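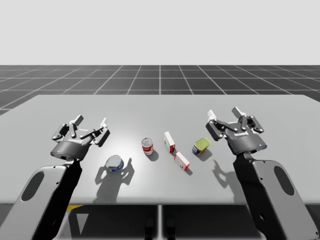 Trucs d'atelier pour comparer deux mains robotisées sans y passer l'été

On m'a écrit plusieurs fois en juin pour me demander comment je m'y prends quand je dois choisir une pince. Je ne suis pas ingénieure, je bricole, j'ai un garage, deux bras d'occasion et un ordinateur qui souffle comme un bœuf dès que je lance le simulateur. Mais à force de me tromper j'ai fini par me faire une petite liste, alors la voilà, dans le désordre !

Commencez par le simulateur, même si c'est moins drôle. J'ai cassé deux doigts d'une Clevodero la première semaine parce que je voulais absolument voir « du vrai ». Sur l'écran, on peut rentrer dans la table à pleine vitesse, on relance et on va se faire un café. Je garde la même main à gauche et à droite pour les premiers essais, et je ne change qu'un seul réglage d'un côté (la vitesse de fermeture, ou l'ordre des doigts). Si je change deux choses à la fois, je ne sais plus du tout à quoi attribuer la différence.

Prenez des courses, des vraies formes de placard. Les cubes parfaits, tout le monde les attrape. Une boîte de soupe debout, ça va encore. Une boîte de conserve large et basse, c'est déjà une autre histoire : les longs doigts passent par-dessus et viennent taper la table. Et les petites boîtes en carton, alors là... debout elles basculent, couchées elles glissent. Je mets toujours au moins une boîte rectangulaire de travers, jamais bien parallèle au bord, parce que dans ma cuisine rien n'est parallèle au bord non plus.

Notez la position de départ des doigts. Grands ouverts, c'est ma base. J'ai perdu une soirée entière à comparer une main bien ouverte avec une autre à moitié refermée, et j'étais ravie de mes résultats jusqu'à ce que Nam-gil Hyun, avec qui j'échange sur le forum de Bustham, me demande d'où partaient mes doigts. Gros silence de mon côté. Maintenant c'est la première ligne de mon fichier.

Attention au poids. Le simulateur accepte tout ce qu'on lui donne, y compris une conserve légère comme une plume. Je pèse mes boîtes sur la balance de cuisine : la mienne pour les essais lourds fait environ 800 grammes, et pour le reste je recopie ce qui est imprimé sur l'emballage en ajoutant la tare. Pensez aussi au frottement - du métal lisse et du carton, ce n'est pas du tout la même valeur, et laisser le réglage par défaut partout donne des prises magnifiques qui ratent toutes en vrai.

Combien d'essais ? Je fais 100 prises par objet et par main. À 500 je gagnais un peu de précision mais mon ordinateur chauffait le garage. Décalez l'objet d'un petit rien à chaque fois, sinon on refait toujours la même prise.

Côté contrôleur, j'ai essayé celui de Parsons et celui de Tultgate. Le Parsons est plus simple à brancher, les menus sont clairs, mais il ferme tous les doigts ensemble et pour les objets plats je trouve ça brutal. Le Tultgate permet de décaler les doigts un par un, c'est un bonheur une fois qu'on a compris la page des délais (comptez une bonne matinée et relisez-la deux fois). Pour commencer je prêterais le Parsons à quelqu'un, pour moi je garde l'autre.

Petite astuce pour la caméra virtuelle : je la place face à la table, un peu en hauteur, et je laisse les ombres activées. Ça ralentit le calcul, je sais, mais l'ombre des doigts sur le plateau aide drôlement à juger la hauteur de la main. Sans ombres, je croyais toujours être plus près que je ne l'étais.

Et gardez vos échecs ! Je les range dans un dossier par objet, avec un mot sur ce qui a lâché : « pouce trop haut », « boîte poussée », « touche la table ». Quand j'achète des embouts neufs, je rejoue d'abord ce dossier-là avant tout le reste.

Le mois prochain je m'attaque aux sachets souples, et si quelqu'un a déjà un réglage correct pour le riz, je prends.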